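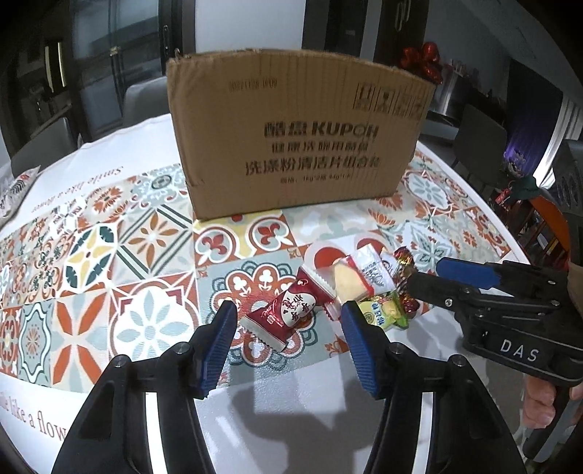
Gripper check before a sorting run, Hitgate shop, 23 Nov 2021

1. Pivot pins. All four snug on mine, no wobble. Love it!
2. Blue fingertip pads. Ribs clean, backing tight — I press each one with my thumb.
3. Open and close 60 times. Got to 56 and heard a click (linkage screw, a quarter turn fixed it).
4. Candy pile. Foil sweets are slippery little things, so go slow near them.
5. Two grippers reaching in together. Fingers stay on the handles, please!
6. Recheck pads in December. OK for now.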